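January 21, 2021

Platelet storage bench, Sasdale

Okay, back at it. Cold room was behaving this morning, so I pulled the November units out of the log and finally sat down with the swirl scores. For anyone reading over my shoulder: we hold the platelet bags up to the light, rock them, and score how nicely the shimmer moves. It's a silly-looking thing to do with your morning but it works, and I like it a lot more than the pH meter, which I've had words with twice this week.

The November set looks fine up to day 5 and then gets messy. Bags from the Stüber agitator keep their swirl longer than the ones from the old flatbed. I had a feeling they would, but I was the one scoring, and I knew which bag came from where (bad, I know!). So Ida Ruppert is going to rescore them blind. She's pickier than me and will probably knock everything down a grade.

Log total is 648 bags now, counting the ones we threw out for leaky ports. I went back and forth on whether the leakers should stay in and decided yes, with a flag in the last column. If you use the sheet, please filter on the flag first. Last time somebody took an average over the whole thing and we spent a lunch arguing about a number that meant nothing.

pH, second try, after new buffer: still drifting on me. I calibrated, read a bag, went back to the buffer and it had already wandered. The probe's been in use since before I got here, so I've asked for a new one. Until it comes I'm writing every reading in pencil and putting the buffer check next to it.

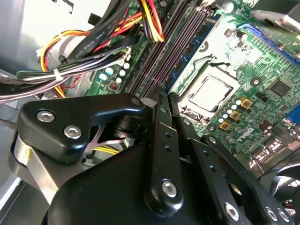 Moving on to the Nivon bags. These are the thinner-walled ones that are supposed to let more oxygen through. I filled 6 of them yesterday and left them on the agitator overnight, and all of them had good swirl when I came in, which doesn't tell us much on day 1. The labels are a pain, though! They curl up at the corners in the cold room and one came off completely in my glove. I stuck it back on and wrote the bag number on the port tab in marker as well. Let's do that with all of them from now on.

Counts from the Nustine additive arm: recovery was 89 percent on one bag and 90 on its twin, so the pair agrees, which cheered me up after the pH business. Same donor pool, same spin, drawn within a few minutes of each other. I'd still like to see it at day 7 before I get excited. The additive goes cloudy if you leave the bottle on the bench too long, so put it back in the fridge when you've drawn what you need. I threw out half a bottle this morning and felt bad about it.

To do:
Blind codes for Ida, on the blue tags
Chase the probe order
Day 2 swirl on the Nivon bags, before lunch
Ask whether we can have the flatbed moved away from the door. It gets a draft every time someone comes in, and the temperature chart has little teeth all down one side.

Centrifuge is spun down and wiped, lid's open to air out. The spare rotor key is in my top drawer.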